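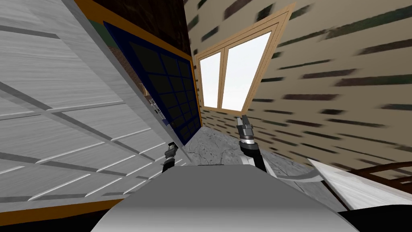
Zedis Street Community Hall Association
Minutes of general meeting, 16th June, supper room

Chair: Normunds Baranauskienė
Minutes: Florante Agbayani
Meeting opened 2.05 pm. Minutes of the previous meeting accepted as read.

1. Hall hire
Bookings are steady. The Plila dance group has asked for a later finish on Fridays. Agreed to 10 pm, music off by 9.30. Hire fees stay as they are until September.

2. Doors and windows
Members discussed colours and panelling for the side entry. Most favoured keeping a pale finish. Quote from Garrido Joinery is $3,000, which includes hanging but no painting. A second quote is to be sought from Ameck.

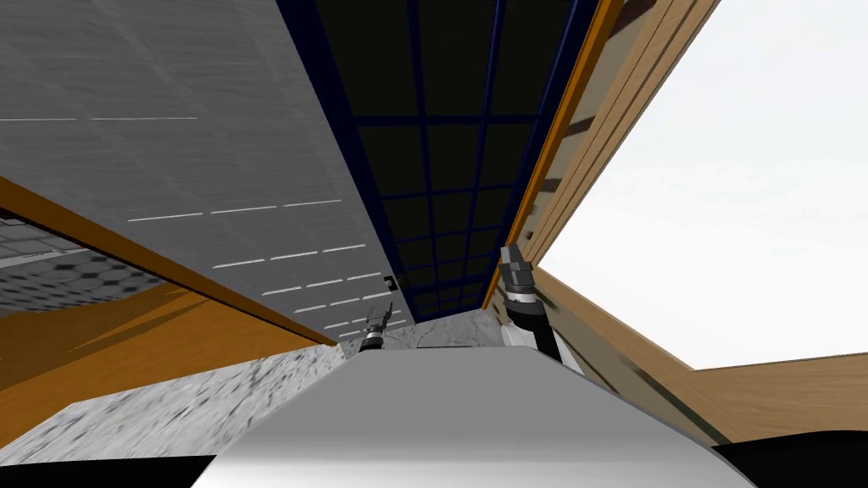 Item 2: large grey panel, upper left.

Question from the floor about draughts. Normunds said both firms will be asked to price seals separately.

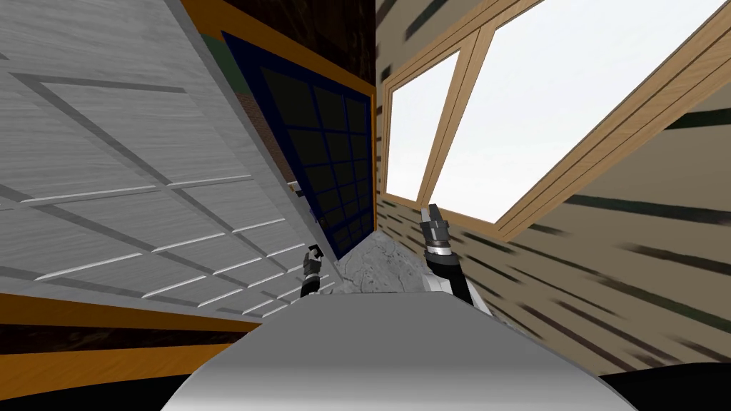

Item 2: pale panelling with dark glass in navy blue and an orange wooden border.

3. Kitchen
Urn replaced at a cost of $579. Old one to go to the tip. The fridge seal is worn and Florante will order another. Please label anything left in there overnight.

4. Trivia night
Raised over $400. Agreed to run it again in September with shorter rounds and a proper microphone. Supper to be bring a plate. 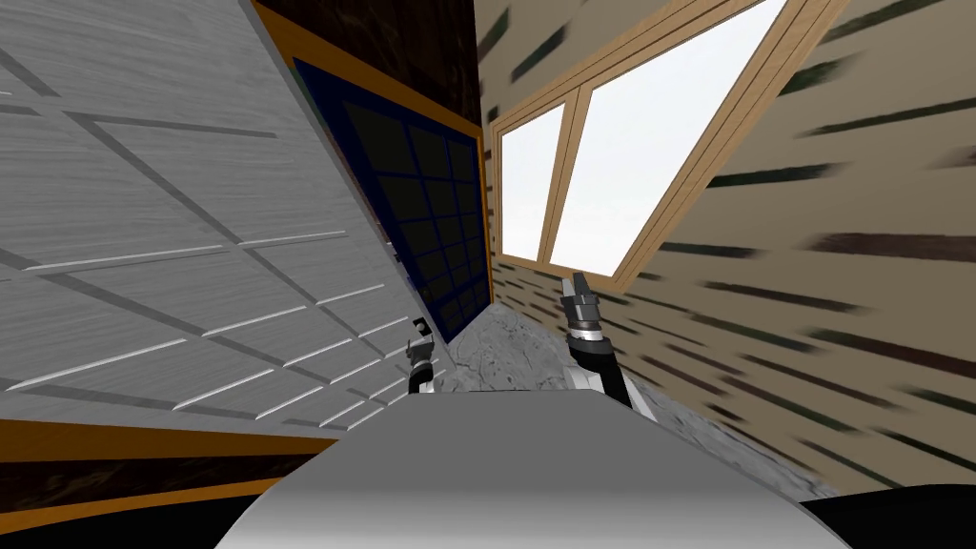
Item 2: white-grey panelling on the left, window to the right.

5. General business
Two keys are still out from last season. Parking on the verge has drawn a complaint from next door. Hirers to be told to use the rear car park.

Action: Normunds to ring Ameck. Florante to write to hirers about parking and keys.

Meeting closed 3.20 pm.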